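### 3.2 Vormachen statt Programmieren: wie wir die Daten gesammelt haben

Ich gebe es gleich zu: Am Anfang wollte ich alles von Hand führen. Arm packen, schieben, fertig! Das macht Spaß und klappt für grobe Bewegungen auch ganz ordentlich, aber beim Schieben von Klötzen auf einer Platte merkt man schnell, dass die eigene Hand mitarbeitet. Man drückt den Arm ein bisschen nach unten, stützt sich ab, korrigiert aus der Schulter heraus, und all das landet in den aufgezeichneten Kräften. Nach 35 Durchgängen habe ich das Handführen deshalb für den Hauptdatensatz aufgegeben und bin auf Fernsteuerung umgestiegen.

Für die Fernsteuerung nutzen wir Larent, unsere eigene kleine Software, die die Bewegungen eines Handcontrollers in die Ebene überträgt. Die Höhe des Werkzeugs bleibt fest, gesteuert werden nur x und y (Abbildung 3). Das klingt nach wenig Freiheit, und das ist es auch — aber wer schon einmal versucht hat, einen Stern oder sonst etwas Zackiges mit einem runden Stab geradeaus zu schieben, wird mir glauben, dass zwei Achsen völlig reichen.
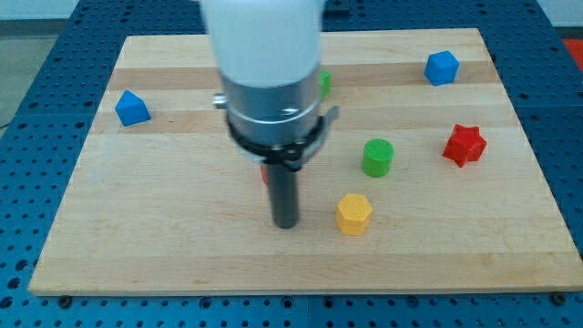 **Abbildung 3.** Schiebeaufgabe mit senkrechtem schwarzem Werkzeugschaft über der Holzplatte und farbigen Klötzen.

Warum zeichnen wir auch misslungene Versuche auf? Weil das Modell aus den Korrekturen am meisten lernt: Wer danebenschiebt und dann neu ansetzt, zeigt genau die Zustände, in die der Roboter später von allein gerät.

Insgesamt kamen so 2.574 Demonstrationen zusammen, davon 1.283 mit mindestens einem Neuansatz. Gesteuert haben neun Personen aus unserem Labor in Limesstead, und die Unterschiede sind riesig. Manche tippen den Klotz in winzigen Stößen vorwärts, andere (ich zum Beispiel) fahren lieber einen großen Bogen und schieben dann in einem Zug. Wir haben lange überlegt, ob wir die Stile trennen sollen, und sie am Ende gemischt gelassen. Für das Training mit Delent war das kein Problem, nur sehr lange Pausen schneiden wir vorher heraus, sonst lernt die Strategie das Zögern gleich mit. Die Schwelle dafür haben wir im August einmal festgelegt und danach nicht mehr angefasst.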